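Play Kitchens Under Load: Cooktop Design at Nestida

Janelle Baluyot has worked on play kitchens for Nestida since the company sold a single model with painted burner circles and no electrical parts. She now heads the cooktop and worktop group at the Duvalholm site. We spoke on a Thursday morning in the sample room, where units are assembled from stock cartons before they go to durability testing.

The current range uses a recessed black panel in a white worktop. According to Baluyot, the panel was the most argued-over part of the design. "A flush panel looks better on the drawing. Then a child drags a pot across it for a month and the joint opens up. We went to a raised border. It takes the sideways load and it covers the cut edge of the worktop."

The border adds a small step that a pot has to clear. The group tested several heights with children aged three to six and settled on the lowest one that still held the panel square. "If the step is too high they stop sliding and start dropping," Baluyot said. "Dropping is worse for the panel than sliding."

Lighting came later. The burner light sits under the surface and is split into four wedges by a dark cross. Ji-hoon Won, who did the electrical layout, described the cross as a structural rib first and a graphic second. "The window needs support in the middle. Two ribs at right angles gave us the stiffness, and people read it as a heating element, so we left it visible." White rings printed around the light mark the burner zone. Won's group rates the switch for 3,000 presses at the sample stage and the lamp for 260 hours of continuous running.

Asked about complaints, Baluyot went straight to surface finish. Gloss black shows dust and fingerprints, and Nestida receives more letters about it than about any broken part. A matte version was made and withdrawn. "Matte hid the dust and also hid the rings. Under a ceiling lamp you lost the burner. Wipe the gloss one with a dry cloth and it is fine."

The pots are supplied by Tiongson. They are small, silver in color, with a brushed finish and a rounded rim. Maricel Yap, who handles purchasing, said the rim accounts for a large share of the unit cost. "A cut rim is cheaper and we won't take it. Every pot in a batch of 2,000 gets a rim check by hand." Brushing was chosen over polishing for the same reason the border was raised: pots are knocked against things, and a brushed wall carries scratches without looking damaged.

The wall behind the cooktop is a staggered white tile pattern with gray grout lines. Baluyot prefers it to the flat board used on the first model. Utensils hang in front of it, and pale wood reads clearly against white. The spoon has a long flat handle, which she said is easier for small hands to lift off and put back than a round one.

Cooktop with the burner switched on, pot at the left, spoon on the wall:

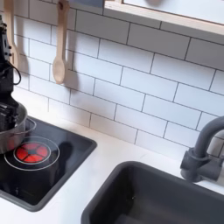 Assembly and Spare Parts

The worktop ships with the panel already fitted. Yap advises buyers to leave it in place when cleaning. Replacement panels are listed under part 224 and include the border and the printed rings. Pots and spoons are sold separately.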